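Ga-eun Yang has run the wire preparation bench at Jeon's Dakidbridge shop for long enough to have strong views on trays. Hers are stainless steel, lined with white paper. "A thin lead on bare metal is hard to see," she says. "Reflections. Paper gives you contrast, and it shows up stray strands." The paper is changed at the start of every batch.

A batch is 50 leads. The current order, for a customer in Ziradthorpe, runs to 500, all twisted pair in blue and white.
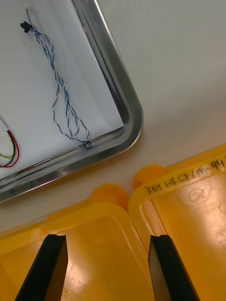 She twists her pairs before terminating them, although she concedes the reverse order has its supporters. The pair holds the two conductors at a constant spacing, which helps with noise pickup, and it keeps the lead together in storage. "Untwisted singles migrate. You open a bin in October and you have a bird's nest."

Storage is the part of the job she discusses most readily. Leads go down loosely coiled, with no ties. A tight coil takes a set — the insulation remembers it — and the assembler at the other end has to work it straight again. Power wiring in red, black and yellow-green is kept to one side of the signal pairs. Yellow trays and containers are a house colour at Jeon and have no coding value, a point she makes twice. 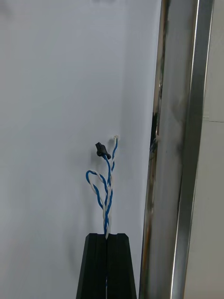 INSPECTION AND REWORK

Every lead is looked at upright, held near its middle, so that the upper half has to support itself. Yang checks the lay of the twist first. An open loop partway along means one conductor is longer than its partner. "You can't push that back in. You untwist to the loop, even up the lengths and start again."

Frayed ends are her second category. A splayed tip is trimmed back to sound wire and stripped again, provided there is length to spare. If there isn't, the lead is scrapped and entered in the log. Item 993 in the log was a fray, she notes, as was the one before it.

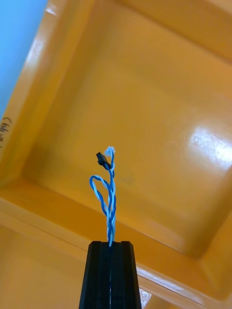
Twisted pair with an open side loop and a frayed tip, small black connector near the top.

Asked whether she would change the bench, Yang requests a better lamp.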